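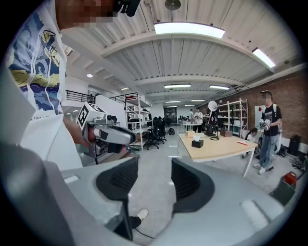

The main floor at Treroter, with the mezzanine up on the left and one of the light-topped tables on the right.

Treroter workspace fit-out: progress report to the Sevano fund
11 October 2026
By Brendan Horgan

Print this page | E-mail this page

Hi Vichien,

You asked for a proper catch-up on where your money's gone, so settle in, it's mostly good news! The big room is a working room at last. When you came through in September we were still arguing about where the tables should go (and I was losing), and now people are in there every day and I have to book a spot like everyone else.

Lighting first, because that was the part you were worried about. The strip lights now go right down to the far end and I love them. Skotamau charged us $2,000 for the lot, fitting included, and that's the price they quoted. The white corrugated ceiling bounces the light around nicely too, so I've dropped the idea of painting it, which leaves $1,000 sitting in the paint line. I'd like to move that over to storage if you're happy with it.

Storage is the weak spot, I'll admit. The white metal shelving on the left is doing a lot of work, with boxes and gear all sharing the same shelves, and bags still end up on the floor next to the office chairs. Rattanakul can do a third unit plus a row of hooks, and I've asked them to hold the price until I hear from you.

The tables are a hit. Pale wood tops, white legs, easy to wipe down. We've put a black lamp with a round white shade on one, and a box of tissues, and it's made that corner feel a lot less like a warehouse. More lamps please! They're $105 each, so I'm only asking for a couple.

Upstairs, the black railings are in along the mezzanine and they feel good and solid. I haven't moved any desks up yet. We've got 18 people signed up for the space and they all seem to prefer being downstairs near the kettle, so there's no rush.

Still on my list: a door closer for the back, labels for the shelves, and the last Skotamau invoice, which I'll send on once I've found it.

Cheers,
Brendan

Contact us | Copyright Treroter 2026 | Back to top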